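Mixed Cups and Saucers: Your Questions

Do my cups and saucers have to match?
No, please mix them! A lime-green plate under an orange-tan cup makes me happy every November.

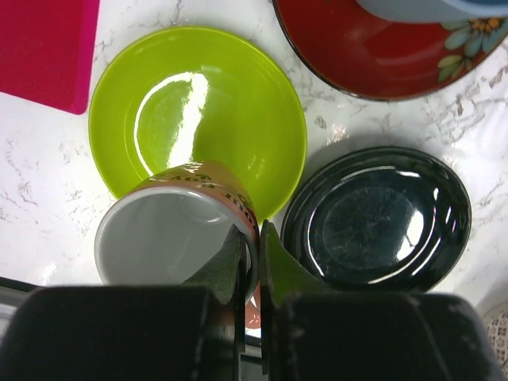
Judit Bognár wrote in to say she tried it with her grandmother's saucers and now swaps them daily.

Can I dry cups in a plate rack?
Yes, up to 5 at a time in mine.

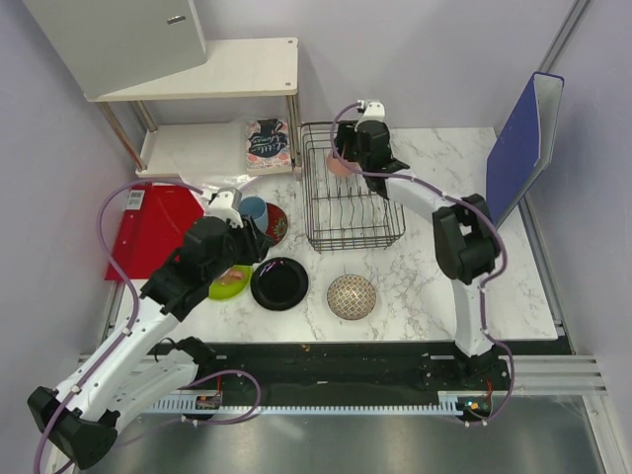 Counter space is the thing I get asked about most. Clear one corner and wash in small batches, cups first. A wire rack with upright dividers at the back of the counter leaves the front free, and there's even room for Little Women beside it!

Which way up should they dry?
Upside down, always. Then pair them however you like.

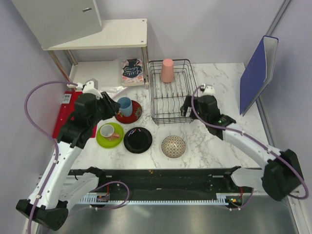 Pink cup in the rack, light blue mug on the floral saucer.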